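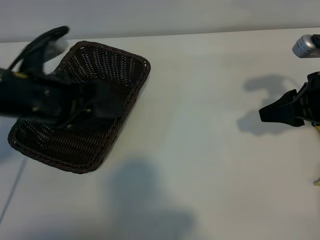 Flultitz Woven Basket, Dark Brown

Home > Storage > Baskets and Trays > Flultitz

Item 198
In stock at Ciltholm and online

We've carried a lot of baskets at Cusska over the years, and the Flultitz is the one that keeps going home with the staff. It's a rectangular basket with rounded corners, a tight lattice weave and a thick braided rim, all in the same deep brown. It does the plain job of holding things, and it looks good on a table while doing it!

The rim is the part most people mention first. It's a fat, rope-like braid that runs along the top edge and gives you something solid to grab. A lot of woven baskets finish in a thin wrapped edge that starts to unravel the first time you drag it off a shelf by one side. We've had a Flultitz on the front counter at Ciltholm since last December, full of returns slips and tape, and it gets pulled around all day by that rim. It still looks fine.

The weave goes right across the floor of the basket too, with lots of small openings through it. On a pale table or counter you get little specks of light coming through the brown, especially along the sides, and it keeps such a dark basket from looking heavy. It also means air can get to whatever you've put in there, so it's a nice choice for onions, garlic, bread rolls in a cloth, or washcloths.

What people use it for

Bread and rolls are the obvious one. Line it with a dish towel and it goes straight from the counter to the table. Crumbs will find their way through the floor eventually, towel or no towel, so give the table a wipe afterward.

It's good for mail and keys by the door, as long as the keys are on a ring. Small loose things like paper clips, beads and spare screws will work down into the weave and stay there until you turn the basket over and tap it. Put those in a dish first, then put the dish in the basket.

Fruit works well. Apples, oranges and lemons are all happy in it. For anything soft and ripe, lay down a piece of paper or a folded napkin, as juice in a weave this tight is a pain to get out.

In the bathroom it takes rolled hand towels or a stack of washcloths. We'd keep it out of the splash zone, but a shelf or the top of a cabinet is fine.

And then there's yarn. We never planned on the Flultitz being a knitting basket, but we hear about it constantly. The inside is smooth enough for most wool. If you work with something very fine or fluffy, run your hand along the inner walls first and snip any stray end you find — small sharp scissors, cut flush, done.

On the table

Dark brown against a light top is our favorite way to see this basket. White, gray, pale wood, it all makes the braid stand out. On a dark table it blends in more, and some people want exactly that. Try it at a diagonal if you have the room. A rectangular basket lined up square with the table edge can look a bit like office supplies, and a slight turn softens it. (Yes, we have spent shop hours on this.)

Care

Dust it with a dry brush or the soft brush attachment on a vacuum. A clean paintbrush gets into the lattice better than any cloth we've tried.

For sticky spots, use a cloth wrung out in warm water with a drop of dish soap, then leave the basket somewhere airy until it's fully dry. Don't soak it and don't put it in the dishwasher. Keep it off radiators and out of strong sun on a windowsill. If a strand lifts, tuck it back under its neighbor with a blunt needle.

The basket may have a light smell when you unwrap it. A day or two in an open room takes care of that.

Will it stack?

Not really. Two of the same size will sit one on the other, but the rims are thick and the top one rides high. If you need baskets that nest for storage, look at the Hollenstein trays, which have sloped sides and a much thinner edge. They don't have the braid, though, and we like the braid.

Does it come with a liner?

No. A regular dish towel does the job, and you can throw it in the wash. We tried a fitted liner a few years back and it came back out of the laundry a different shape every time.

Can I get it in another color?

Only the dark brown for now. We've asked the workshop about a natural version and will put it on this page if it happens. Each basket is woven by hand, so expect small differences in shade and in how the corners round off. Two bought together will look like siblings, and if you'd like a closely matched pair, leave a note with your order and we'll pick through the shelf for you.

Price and delivery

One basket: $18
Set of 3: $50

Orders leave the Ciltholm store on weekdays. Baskets ship with paper packed inside and around the rim so the corners don't get pushed in. If yours arrives squashed on one side, take the paper out, ease it back with your hands and leave it overnight with a couple of heavy books standing against the inner walls. If that doesn't bring it back, send us a note and we'll swap it.

Returns are fine on unused baskets. Please keep the swing tag on until you're sure.

See also: Hollenstein nesting trays, Cusska dish towels, shelf brackets and hooks

Page updated 17 November 2024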